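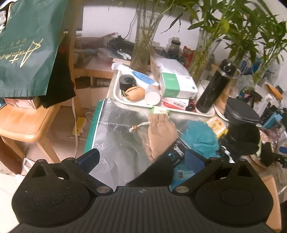
Gordon Lemieux wanted to know where people are supposed to eat if the table is where everything else goes, and he put the question to the Kennedy tenants' newsletter in time for its January tidy-up month.

By Idumard News staff
January

The tenants' group at Kennedy has asked its 300 households to clear one surface each before the end of the month, starting with the table nearest the door. Organizers say it is usually the first place shopping, chargers, snacks and toiletries get put down, and the last to be sorted.

Items still in good shape can be left at the Sillent Street drop-off, which took in 2,702 pieces last year — nearly 450 of them bags and pouches. Opened food and half-used sprays will not be accepted. Cloth goods should be washed and folded first.

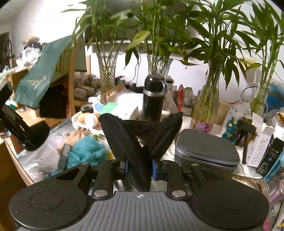
Plants are the other question the group hears every winter. Residents who grow things in water are being asked to keep them on the table if that is where the light is, and to move the rest of the clutter away from them. Lucky bamboo does well enough indoors, but the water needs changing once it turns yellowish, as it has in the bottle-shaped container with the tangled roots, and tall vases standing in a row behind a thermos are easy to knock when someone reaches across.

The drop-off is open until 2 p.m. Cinari Hall will take larger boxes by arrangement. Labels for the boxes are at the front desk.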